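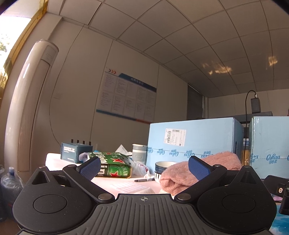

## ¿Cómo conseguís que la mesa grande no acabe siempre llena de trastos?

Publicado por **Shirin Rahimi** en *Casa y organización*, febrero de 2018

Hola a todos. Llevo tiempo leyéndoos y por fin me animo a preguntar, que ya me puede la desesperación. Tenemos una mesa blanca, grande, en la habitación que da a la calle, y se supone que sirve para todo: yo coso, mi hijo hace los deberes, mi marido lleva sus papeles y los domingos comemos ahí si viene mi suegra. El problema es que no hay manera de verle el tablero. La recojo por la noche, me voy a dormir tan contenta, y a media tarde del día siguiente ya está otra vez hasta arriba.

He probado lo siguiente:

- Una bandeja para el correo. Ahora tengo el correo en la bandeja y más correo al lado de la bandeja.
- Echar la bronca (dos días de efecto, como mucho).
- Una cajonera de la marca Ullell que me costó 79 euros y que se atasca en cuanto metes algo más gordo que una libreta. Los cajones de abajo ni los abro.

El piso es pequeño, estamos en Camgate y no hay trastero, así que lo de «ponlo en otro sitio» tiene sus límites. Tampoco quiero gastar mucho más después de lo de la cajonera. ¿Alguien que comparta mesa con más gente me cuenta cómo lo hace? Y ya de paso, si sabéis quitar marcas de rotulador de una superficie blanca sin dejarla mate, os hago un monumento.

### Respuesta de Kamran Mirzaei

¡Hola, Shirin! Te entiendo perfectamente, en casa somos 6 y la mesa del comedor ha sido taller de bicis, oficina y hospital de muñecos. Te cuento lo que nos ha ido bien, que seguro que algo te vale aunque tu piso sea distinto.

Lo primero que hice fue pasarme una semana mirando qué se quedaba encima, sin recoger nada (duro, lo sé). Casi todo eran cosas que no tenían sitio fijo: el cargador, la cinta métrica, las tijeras que usa todo el mundo, los papeles del colegio por firmar. Lo que sí tenía sitio volvía solo, más o menos. Así que en vez de comprar muebles le busqué casa a esas cuatro tonterías. Las tijeras y la cinta cuelgan de un gancho por dentro de la puerta del armario, y los papeles por firmar van con una pinza en la nevera, donde me los encuentro a la fuerza cuando voy a por la leche.

Lo segundo, una caja por persona. Cajas de zapatos forradas, nada del otro mundo, las nuestras las forró mi hija con papel de regalo y hay una con renos que sigue ahí en pleno verano. Antes de cenar ponemos 15 minutos en el reloj de la cocina y cada uno mete lo suyo en su caja, bien o mal, da igual. Las cajas van a la balda de abajo y la mesa queda libre. Quien quiera encontrar algo luego, que rebusque.

Y para la costura, que eso sí ocupa, yo probaría a dejarlo todo sobre un tablero fino o una bandeja grande con asas. Mi hermana lo hace en Selstead con sus acuarelas: levanta el tablero entero, lo mete debajo del sofá y al día siguiente sigue por donde iba. No tiene que desmontar nada, y te aseguro que lo de tener que sacar la máquina, los hilos y los alfileres cada vez es lo que hace que acabes dejándolo puesto.

La cajonera, si tienes el tique, devuélvela. A mí me cambiaron una estantería coja sin poner pegas, pero fui pronto.

Del rotulador no te puedo ayudar, en nuestra mesa las marcas ya son parte de la decoración.

### Respuesta de mughal900

tirar cosas. en serio, la gente compra cajas para guardar basura

### Respuesta de lola_del_tercero

Yo contesto a lo del rotulador, que del orden no puedo dar lecciones. Depende de qué sea el tablero. Si es melamina, alcohol del de farmacia en un paño blanco (blanco, por favor, que a mí un trapo rojo me dejó un cerco rosa), frotas flojito y aclaras con agua y una gota de jabón. Si está lacado o pintado, prueba antes en una esquina por debajo, porque el alcohol se puede llevar el brillo. La esponja mágica esa quita de todo, pero es como una lija muy fina y lo mate que dices seguramente venga de ahí. ¿La has usado?

> **Shirin Rahimi** comentó: Culpable, la uso para todo. Es melamina, creo, esta tarde pruebo con el alcohol. Kamran, me has convencido con lo del tablero para la costura, lo que tengo que medir es el hueco del sofá. Y lo de las cajas se lo he contado al niño y ya ha pedido la de los renos.

> **Kamran Mirzaei** comentó: ¡La de los renos no se presta! Mide también las asas, que a mi hermana le sobresalían y hubo que limarlas.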